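**Can machines do the small jobs yet? A thread from Yavuz Baysal**

November 21, 2021

1/ People keep asking me if robots can do household chores yet. Short answer: a few chores, slowly, with somebody nearby. The long answer is this thread. I fix and set up automation for small shops, so that's the angle you get.

2/ First, the chores machines already do. Dishwasher, washing machine, robot vacuum. All of them work by making you bring the mess to them in a shape they like. You load the rack. You pick the socks up off the floor before the vacuum runs.

3/ The job I care about is the one in between. Picking up a thing, figuring out which way it's facing, putting it with another thing. Every shop I visit has someone doing this all day, and every kitchen drawer needs it twice a year.

4/ Take keys. Polerico is a key and lock supply place I've done work for. They cut keys on a machine, and the machine is very good. Then a person puts each key on a ring with a plastic tag. The cutting got automated decades ago. The ring part has not moved at all.

5/ Try it yourself and pay attention to your hands. You pry the split ring open with a thumbnail, hold it open, push the hole of the tag into the gap, then turn the whole thing until it goes around. Both hands change grip a few times. You do some of it without looking.

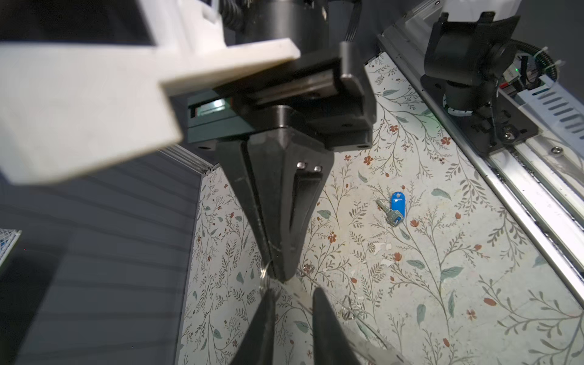

6/ A thin ring is a bad object for a gripper. It's flat on the table, so there is almost nothing to get under. It's shiny, so cameras have trouble with the edge. Squeeze it off center and it shoots out sideways.

7/ Two arms help a lot. With one arm you need a fixture to hold the other part, and then you need a fixture for every part. With two, one holds and the other works. The trouble is that both arms now have to agree on where everything is, down to less than the thickness of the wire.

8/ Clear plastic is worse than metal, by the way. Depth cameras look straight through it or see the table behind it. I had a bin of clear lids at Cumik that the system reported as an empty bin for most of a morning.

9/ Numbers, for the people who want them. At Polerico I timed one of the experienced people on the bench. 40 tags in one sitting, no drops, and she was talking to me the whole time. Best run I've personally watched from a two-arm setup on a similar job: 5 tries, 4 finished, and a person reset the parts between each one.

10/ I'm not saying that to make fun of it. A few years back I would have told you zero out of five. But four out of five is not a number you can put on a shop floor. Every miss means someone walks over.

11/ Someone in the replies asked about Fluditz and their folding demo. I saw the same video you did. Towels, all one size, laid flat to begin with. Ask for a run with a pile straight from the dryer, no edits. If they have that I'd like to see it and I'll repost it here.

12/ What does work on a shop floor right now, in my experience: moving boxes of known size. Loading a CNC when the blanks come in a tray. Screwdriving, if the part is in a jig. Labeling. Checking that a part is present. Anything where the part arrives the same way every time.

13/ What doesn't work yet: anything in a mixed bin with cables in it. Bags. Zippers. Tape ends. Peeling the film off a panel. Tying. Split rings.

14/ The Avcı shop asked me in May for a quote on one arm to sort returned hardware. I told them to buy 2 better sorting trays and a label printer first. They did and they haven't called about the arm again. I lost that job and I'd give the same answer today.

15/ For the home, my guess is that the first useful arm will be bolted down in one spot and do one thing. Unloading a dishwasher into a cabinet next to it, maybe. A machine that walks around and tidies a kid's room is a lot further off. I won't put a year on it.

16/ If you run a small shop and you're thinking about buying, bring your own parts to the demo. The ugly ones, bent and scratched. Ask them to run it while you stand there and move the parts a couple inches between tries.

17/ Also ask who resets it after a miss and how long that takes. Get it in writing.

18/ Replies are open. If you have a chore you think a machine handles well now, tell me which machine and how often you have to step in. I'll add the good ones below.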